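The Ferry to Skirnesley
by Berhanu Gashaw

When the ferry was late, Menik counted her coins again. The ticket to Skirnesley cost 34 dollars, and she had brought exactly this sum in an envelope, as her grandmother had taught her. The woman behind the counter looked at the coins with great patience.

"You are going for the funeral," she said.

"For the house," Menik answered. Then she felt ashamed, and added, "For both."

Old Surdu had left her the house and the garden, and also his neighbour, Hella, who had not spoken to him for many years. The quarrel was over a plum tree. It grew on his side and dropped its fruit on hers, and each of them believed the other one was the thief.

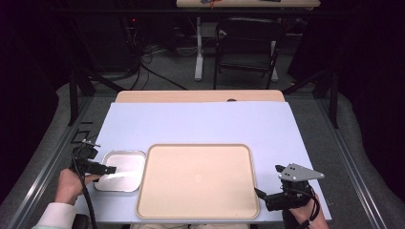 Short Fiction

The house smelled of wool and cold tea. Menik opened the windows, hung her coat behind the door and put the kettle on. She was looking for sugar when she found the jars. They stood in the cellar on every shelf, plum jam, all labelled in a neat handwriting that did not belong to Surdu. His letters had always leaned to the left, like people walking in wind.

In the evening somebody knocked. It was a small woman in rubber boots, holding one more jar against her sweater.

"He left the buckets at my fence in the night," Hella said. "Every November I brought the jars back, also in the night. We did not need to talk about it."

Menik asked her to come in. Hella looked for a long time at the grey mat, and then she took off her boots and put them beside his, which were still there.

They ate the jam on toast, standing, for the chairs were covered with his newspapers. It was too sweet. Outside the harbour lights came on, and the last ferry turned in the dark water and went back to the mainland.

"You will keep the tree?" Hella asked.

"Do you want me to cut it?"

"No," said Hella, and she reached for the knife. "But you must stay angry with me a little. I am used to it."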